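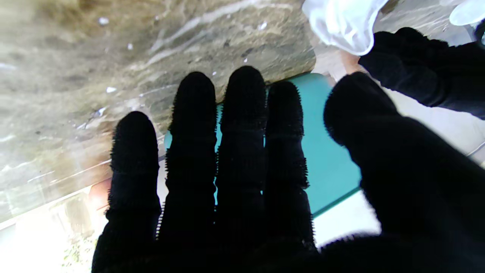

The counter stone: beige, tan and olive-brown, with light veins on the diagonal.

Drying and storing herbs, second season

The first season was covered in a post last December and the results were poor. Most of the parsley went brown, the dill kept its color but lost its smell, and one jar of mint had to be thrown out in spring. The second season used the same kitchen and the same plants from the plot in Lorkance, with changes to the drying, the stripping and the storage. The notes follow in that order. Readers who only want the storage part can skip down.

Starting material

The batch recorded in most detail was parsley with a smaller share of dill. Fresh weight after washing and spinning was 231 grams, leaf and thin stem together. Thick stems had already been cut off and frozen for stock. The scale is a flat Harkero kitchen scale that reads to the gram. It drifts if left on for a long time, so it was zeroed before each reading.

Cutting was done in the morning, after the dew was off. I tried an evening cut for comparison and couldn't tell the two apart once dried. I will keep cutting in the morning for convenience.

Washing and surface water

Last year I put the herbs on the racks while they were still visibly damp, and I now think this was the main cause of the browning. This year they went through the spinner twice, then lay between cotton towels for an hour. The towels matter more than the second spin. If only one of the two can be done, do the towels.

Don't lay wet herbs directly on a stone counter. Stone stays cool and the underside of the layer holds its moisture for a long time. I left a handful of dill on the counter overnight as a check and the lower leaves were limp and dark by breakfast.

Drying

Racks, in the hall, door open at both ends, out of direct light. One layer only. The racks are a stackable type sold under the name Vora and the mesh is fine enough to hold dill. The gap between levels is small, so I used every other slot. Capacity is halved and the drying is much more even.

The parsley was ready on day 8. The test is the stem: it should snap. If it bends, leave it. Leaves feel crisp well before the stem is finished, and last year I trusted the leaves. The mint jar probably failed for the same reason, though I have no notes from the time to confirm it.

I also ran a small amount through the oven on its lowest setting with the door propped. It was done the same afternoon. Color was acceptable, smell was weaker. For parsley going into soup this is fine. For dill I wouldn't repeat it.

Stripping

Stripping makes the mess. Dry parsley breaks into flakes that slide off anything smooth, and dill breaks into fine needles that go further than the parsley does. A polished surface gives them nothing to catch on. A light surface at least shows where they went. On the brown and tan stone they disappear into the pattern, and I find them the next day with a damp cloth.

Current method: lay down a sheet of baking paper with a fold along the middle, strip over the paper, lift by the two long edges, and pour along the fold. Leave the leaves as large as possible. Crush at the time of cooking. Last year everything was crushed before storage to save space, and the smell went with it. 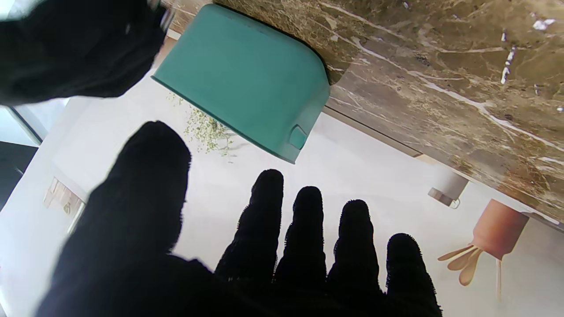 Teal container by the marble edge, with herb leaves scattered on the white.

Containers

Three types were compared: glass jars with screw lids, a metal tin, and rectangular plastic containers. My conclusions after a full winter:

Glass seals best. It doesn't hold the smell of the previous contents. It must be kept in a closed cabinet, away from light, and the narrow neck is awkward for whole leaves.

The tin keeps light out and seals badly. I used it for bay leaves, which don't seem to care.

Plastic is light, and the wide opening is easy to fill and easy to reach into. It does hold smell. A container that has had dill in it will be a dill container from then on, so I stopped rotating them. Smooth rounded corners are worth looking for, as the fine dust doesn't pack into them and the container wipes out in one pass. Square-cornered ones need a brush.

I bought a set of Imai jars midway through and they are now the main store. The plastic has moved to short-term use next to the stove, holding what will be used up within a few weeks.

One practical point on filling. Static is a problem with plastic in dry winter air. The flakes cling to the walls and the rim, and flakes on the rim spoil the seal. Wiping the inside with a barely damp cloth and letting it dry fully before filling reduced this a lot. Wipe the rim again before closing.

Counter layout

The free stretch of counter between sink and stove is 91 centimeters. With the paper laid out, the scale, a jar and a funnel, it is full. A container set close to the front edge will get knocked sooner or later, and I have lost part of a batch that way. The working rule now is that the container being filled stands at the back against the wall, and the paper has the front.

For cleanup, sweep dry first. A wet cloth on dry herbs turns them to green paste, and the paste gets into the joint where the stone meets the sink. A soft hand brush and a dustpan take up nearly everything. Then a damp cloth on the stone, then a dry one, or the polish shows streaks. No vinegar on marble. Lemon juice does the same damage and should be kept away from it as well.

Open items

Chives still don't work. They dry to straw whatever I do, and next season they go straight to the freezer.

The dill loses its smell by March in every container tested. I want to try drying whole heads and stripping small amounts as needed.

The jars need dates on the lids. I wrote on the sides this year, and the marker came off in the first wash.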